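Why Does a Dry-Erase Marker Wipe Away?
Clesthorpe Children's Museum: Learning Pages for Young Readers

Markers look much alike on the outside. What matters is the ink inside.

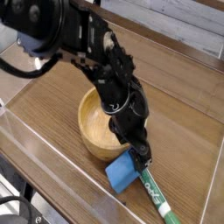

One reader, aged 8, wrote to us that her green marker came off the whiteboard with one wipe, but would not come off her sleeve at all, and she wanted to know if the ink was "broken." The ink was working as it should. To understand why, we need to look at what the ink is made of and what it is put on.

What is in the ink?

Dry-erase ink has three main parts. The first is the color, which is made of tiny solid grains called pigment. The second is a liquid called a solvent, which carries the color out through the tip. The third is a slippery, oily material called a release agent.

When you draw a line, the solvent goes off into the air. This is called evaporation. The color stays behind as a thin, dry layer, and the release agent keeps that layer from gripping the board. A permanent marker has a sticky material in its place, so its color holds on tightly.

Why does the surface matter?

A whiteboard is very smooth. It has almost no small holes for the ink to sink into, so the color rests on top and an eraser can lift it away.

Cloth, paper and bare wood are different. They are full of tiny gaps. Ink runs into the gaps and dries there, where an eraser cannot reach. Such surfaces are called porous. A wooden bowl or a cotton sleeve may keep a marker stain for a long time.

What does the eraser do?

An eraser rubs the dry color loose and holds some of it. Foam and felt both have many small spaces where the powder can collect. After a while the spaces fill up, and the eraser begins to leave gray smears. It is then time to clean it or use a new one.

Try it yourself

Ask an adult before you begin. You will need a dry-erase marker, a clean glazed plate, a piece of scrap paper and a dry cloth.

1. Draw a short line on the plate and another on the paper.
2. Wait one minute.
3. Wipe both lines with the cloth.
4. Write down what you see.

Put the cap back on the marker until it clicks. An open marker loses its solvent to the air and soon stops writing. Wash the plate before it is used for food.

Words to know

Pigment: tiny solid grains that give ink its color.
Solvent: a liquid that carries other materials.
Porous: full of very small holes.

Page last reviewed 07/06/2023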